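Kha Quan
August 15, 2019

Thread on the Haleck matter, as I've had a few messages asking where it's at. I read the full statement of claim last night, so this is from the document itself.

Sabbagh, who toured as a backing vocalist with Haleck for two seasons, is suing the band's touring company and the promoter, Festent. The claim is for unpaid wages, unpaid overtime and breach of contract.

The filing says Sabbagh was engaged for 14 shows and paid for the first two. The rest were meant to be settled after the final date in February. According to the claim, no payment came.

It also says rehearsal days were never paid at all. The contract attached to the filing lists rehearsals as "included", but doesn't say included in what. I expect a fair bit of argument over that one word.
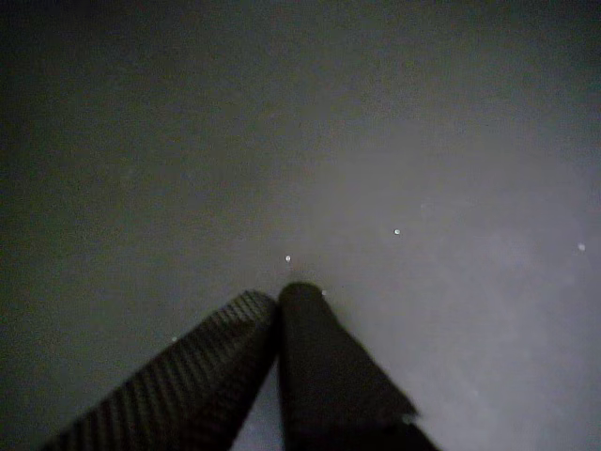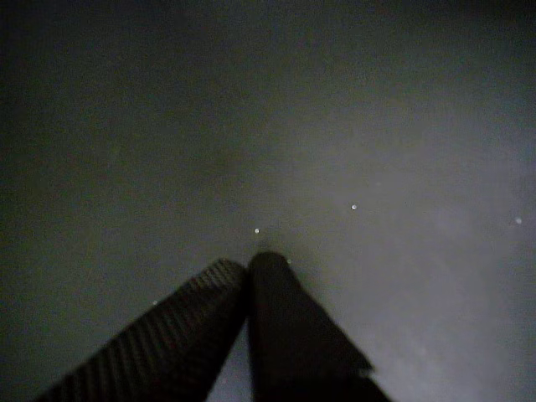 Two dark fingers, tips close together, grey behind. Both pictures.

Festent's position, going by its lawyer's letter, is that it booked the band and had no direct agreement with any of the backing singers. The touring company says the money was Festent's to pass on. Each is pointing at the other.

There's a second part to the claim, and it got less attention. Sabbagh sings on the live album, Sasus, and says there was never a signed release for the recording. If the court agrees, that could affect sales and streaming as well as the wages.

The filing puts the album's first pressing at 1,417 copies. Small numbers, but the claim asks for an account of all income from it, including the digital side.

None of this has been tested in court. Neither defendant has filed a full defence yet, and both have denied owing the amounts claimed.

A few people asked if the band members are being sued personally. They aren't. The defendants are the two companies. One of the band is named in the background section as the person who made the original phone call - that's all.

Next step is a directions hearing, where the judge sets dates for the defences and for handing over documents. It's mostly scheduling and I don't expect much news out of it.

I'll add to this thread when the defences are in. Replies are off for now, but messages are open if you worked on the tour and want to talk.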